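4.2 Racking plates on a shared surface

The second chore was chosen to be dull for a person and awkward for a machine. Plates lying on or near a wire dish rack have to be stood upright between its dividers, and the items that do not belong in the rack have to be left alone. A plate counts as racked if it stays upright, untouched, for 30 seconds after the gripper has let go. Both the two-arm controller described in Section 3 and the scripted baseline of Joly and Vasseur were run on the same bench at Clunlow, with the same rack and the same set of plates.

Earlier plate-handling trials, including our own at Treteten, were run on a cleared table. We consider this too kind to the machine. Kitchen worktops in use collect things that have no business there, and a controller that has only met plates tends to treat any flat object with a raised edge as one. We therefore left household items among the plates and moved them between trials. Figure 2 gives one such layout, with two plates at the rack and a pink one still on the table beneath a Roald Dahl paperback's lower edge, within reach of the right arm. Headphones lie below the left forearm, and a whiteboard takes up the rear left corner. 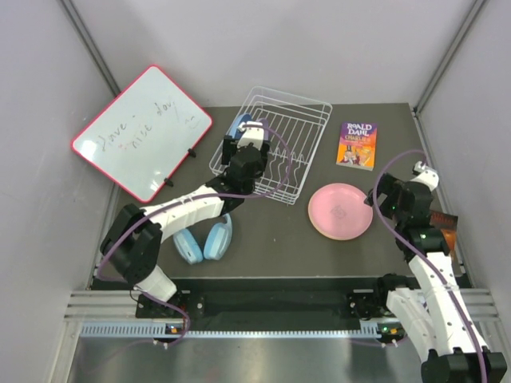

Figure 2. Plate-racking bench with mixed household items. Photo: Eugénie Bouvier, Hivitz.

Across 295 trials the controller racked the plate it was given in most cases, but the failures were not spread evenly. Plates that started at the edge of the table were lifted reliably. Plates that started flat and well inside it were often pushed along the surface before a finger got under the rim, and a push of roughly 30 millimetres was enough to bring the plate against a neighbouring object. Books caused the most trouble. A paperback cover and a plate rim are close in height, and on several occasions the gripper closed on both.

The handover between arms was slower than we had hoped – a person does it without looking. When the rack was out of reach of the arm holding the plate, the controller put the plate down and picked it up again with the other arm. This is safe, but it doubles the chances of a poor grasp. The Lecomte gripper pads reduced slipping on glazed rims and made no clear difference on plain ones.

On this evidence we would not yet describe the chore as solved. A machine that needs the worktop tidied before it can put the plates away has left the larger part of the work to somebody else. Section 4.3 repeats the trials with cups, where the grasp is easier and the placing is harder.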